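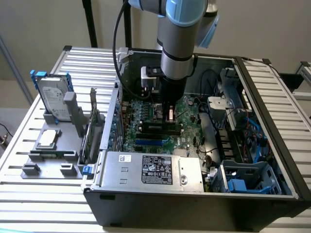 4.2 Materialstrom und Zerlegetiefe

Die Restwertfrage bei Altrechnern aus Büros ist in der Literatur meist über das Gesamtgewicht behandelt worden, also Erlös pro Tonne Schrott. Für die hier untersuchte Sammelstelle Geder greift das zu kurz. Ein Tower wie in Abb. 6, schwarzes Gehäuse, auf der Seite liegend und offen, enthält Fraktionen mit sehr verschiedenem Wert: Hauptplatine, Speicherriegel, Kühlkörper, Netzteil, Kabel, Stahlblech. Speicherbänke und Erweiterungssteckplätze liegen dort nach dem Öffnen frei zugänglich. Genau dieser Punkt – Zugänglichkeit ohne weiteres Werkzeug – geht in unser Modell als eigene Variable ein (Z, siehe 3.1).

Abb. 6: Geöffneter Desktop-Rechner auf dem Arbeitstisch, Hauptplatine mit Speicherbänken.

Stichprobe: 117 Geräte, alle aus gewerblicher Abgabe, Eingang im Juli. Privatgeräte ausgeschlossen, da dort Angaben zur Nutzungsdauer fehlen. Zwei Zerlegetiefen wurden verglichen. Tiefe A: Gehäuse öffnen, Speicher und Laufwerke entnehmen, Rest geht als Mischfraktion an Veson. Tiefe B: vollständige Trennung einschliesslich Platine, Kühlkörper und Netzteil. Bei B wurden die Platinen nochmals nach Klassen sortiert, grüne Standardplatinen getrennt von Steckkarten. Ob diese Sortierung sich im Ankaufspreis niederschlägt, hängt vom Abnehmer ab und schwankt von Monat zu Monat stark.

Die Erlöse wurden nach Abzug der Arbeitszeit gerechnet. Transportkosten pauschal. Als Mindestmenge für eine eigene Abholung verlangt Veson 300 Kilogramm je Fraktion, darunter wird zugeladen oder gewartet. Gewartet heisst: Lagerfläche, und die ist in Geder knapp. Dieser Effekt ist in früheren Arbeiten zur Zerlegetiefe kaum berücksichtigt, dürfte aber gerade für kleine Stellen entscheidend sein. Bei der Platinenfraktion unkritisch, bei Kühlkörpern und Kabeln dagegen sehr.

Ergebniss in Kürze: Tiefe B lohnt nur dort, wo Z hoch ist. Bei verschraubten oder geklebten Bauformen kippt die Rechnung, Tiefe A liegt vorn. Kleine Bauformen also gesondert ausgewiesen. Der Einfluss des Baujahrs ist schwächer als erwartet und verschwindet fast, wenn man die Bauform kontrolliert.

Zum Vergleich der Standort Drundum. Dort andere Ausgangslage, mehr Fläche, Abnehmer ist McGrath mit festen Quartalspreisen. Die Rangfolge der Zerlegetiefen bleibt gleich, der Abstand wird aber kleiner. Feste Preise nehmen dem Warten das Risiko, nicht die Kosten. Eine Übertragung auf reine Privatsammlungen ist mit diesen Daten nicht möglich – dafür müsste vor allem der Anteil unvollständiger Geräte erhoben werden.

Einschränkungen. Arbeitszeiten wurden von den Beschäftigten selbst notiert, Rundungsfehler also wahrscheinlich. Speicherriegel wurden nicht auf Funktion geprüft und durchgängig zum Schrottwert angesetzt, was den Ertrag beider Tiefen unterschäzt. Ein Wiederverkauf als Gebrauchtteil wird in Abschnitt 5 diskutiert.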